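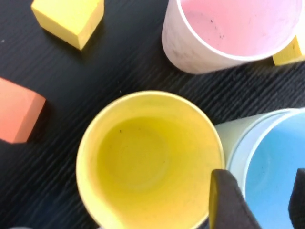
Photo: Subbarao Nadar

Re-oiling a black stained table, or leave it alone?

pasichnyk_shed
Posted February 9, 2022
Got a dining table from the Vonbridge clearance, black stain with the grain still showing through. Looks great from across the room. Up close every crumb and bit of dust shows. Kids are on it all day and it's starting to go grey in the grooves. Do I oil over the top or does it need stripping first? Bloke at the shop said oil, bloke on the phone said never oil. Paid 300 for it so not precious, just don't want to wreck it.

gumleaf
Which finish is on it now? Matters more than anything. Drop of water in a corner, leave it a few minutes. Beads up = sealed, oil will just sit there going sticky.

pasichnyk_shed
Beads up. Mostly. Not at the end near the window.

gumleaf
Then the window end's worn through. Don't oil the lot.

dondier71
Disagree. I've oiled over worn lacquer on two tables, no dramas. Thin coat, wipe it off hard, walk away. People overthink this stuff. Grey in the grooves is probably just dirt anyway, old toothbrush and a bit of dish soap will shift most of it.

tradie_mel
"No dramas" until you want to relacquer and nothing sticks. Seen it heaps. Customer had 18 coats of supermarket furniture oil on a sideboard, took me the whole arvo just to get to timber.

dondier71
Nobody puts 18 coats on a sideboard mel

tradie_mel
She did. Every school holidays.

gumleaf
Toothbrush is good advice but, go WITH the grain. And hardly any water, black stain can lift if the seal's gone. Try underneath first, if it was stained there.

pasichnyk_shed
Toothbrush done. Heaps better, colour came back in most of it. Window end is still grey so thats wear I reckon. Bit of black on the cloth too, eek

tradie_mel
Stop there then. Let it dry properly, overnight at least. Light scuff with a grey pad, black touch up on the worn bit, then two thin coats of matte water based poly over the whole top. Not gloss, gloss on black shows every fingerprint.

dondier71
or hardwax oil. but sure, plastic

tradie_mel
Over lacquer? Read the tin mate.

stedano_fan
Can I jump in, same problem, different colour. Mine's walnut. Would the grey pad scratch it?

gumleaf
Start your own thread, you'll get better answers. Put a pic in.

pasichnyk_shed
Going with mel's way, waiting on the poly. Might leave it till September if the humidity keeps up, garage is like a sauna. Tablecloth on the window end til then

tradie_mel
Cloth is fine, just not a vinyl one. They can stick to a soft finish.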